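Ticket 119 – Shared calendar shows wrong hour after update
Status: Resolved
Product: Wakside desktop client
Opened by: Raluca Chiriac
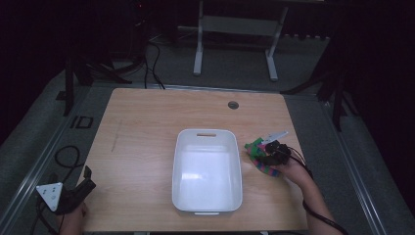 Since the update on Monday, all my meetings in the shared calendar are displayed one hour late. My private calendar is correct. I have already restarted the computer and signed in again, but the result is the same.

Reply from Tekle Mamo, 9:40
Thank you for the clear report. Please open Settings, then Region, and tell me which time zone is written there. Please also check if "Follow server time" is on.

Raluca Chiriac, 10:15
The time zone is correct. "Follow server time" is on – I did not change it myself. When I turn it off, the meetings move to the right hour, but after 300 seconds it goes on again.

Tekle Mamo, 11:05
This means that the server profile is overwriting your local setting. I have asked Ubaldo Serra to look at the profile of your office.

Ubaldo Serra, 14:20
I found that the profile still had the winter offset. I corrected it and cleared the cache for five accounts in the same group. Please close the client fully, wait until the icon disappears, and open it again.

Raluca Chiriac, 14:50
Now the hours are right in both calendars. One old invitation from Robel Derese is still late, so I will ask him to send it again.

Ticket closed by Tekle Mamo, 16:30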